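Início Ciência Tecnologia Animais Experiências Perguntas

O braço que aprende a arrumar a cozinha

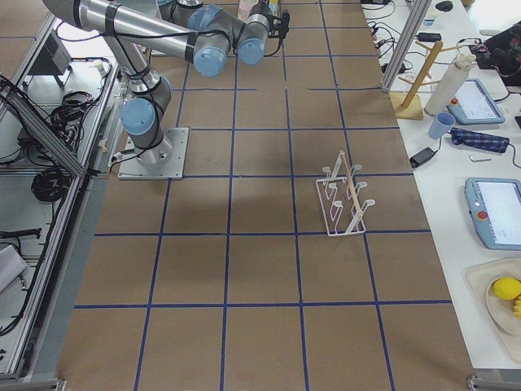

Foto: Marjan Dehghan / Orneck

Já pensaste como seria ter em casa um ajudante que só tem um braço? Pois a Orneck aluga um kit desses às escolas, chama-se Grandby, e nós fomos espreitá-lo com muita calma (e muitas perguntas!).

O braço é prateado, com tampas azul-claras nas articulações, que são as dobras dele, como o teu ombro, o teu cotovelo e o teu pulso. Na ponta tem uma garra preta, que faz de mão. E está aparafusado a uma placa de metal, para não sair do sítio quando se estica todo!

Repara agora na mesa, forrada com papel castanho e cheia de quadrados de fita azul. Parece um tabuleiro de jogo gigante, não parece? Com os quadrados, quem prepara o exercício sabe onde pôs cada coisa e consegue voltar a pô-la no mesmo lugar. O escorredor branco de loiça ocupa mais ou menos uma casa.

Ao lado, no balcão branco, há copos, um rolo de papel de cozinha e até um limão num prato. Também lá estão os comandos azul-claros, com ecrã e um botão vermelho de emergência. Carrega-se nesse botão e o braço para logo, por isso convém tê-lo sempre à mão.

O Tarık Akbulut, que monta os kits, contou-nos que um exercício pode ser repetido 40 vezes numa manhã. Que paciência! O aluguer inclui 7 lições, e a nossa preferida é a dos copos, que são leves e fogem da garra com uma facilidade enorme. Em março o Grandby começa a visitar escolas, e a tua professora pode pedir uma visita à Orneck.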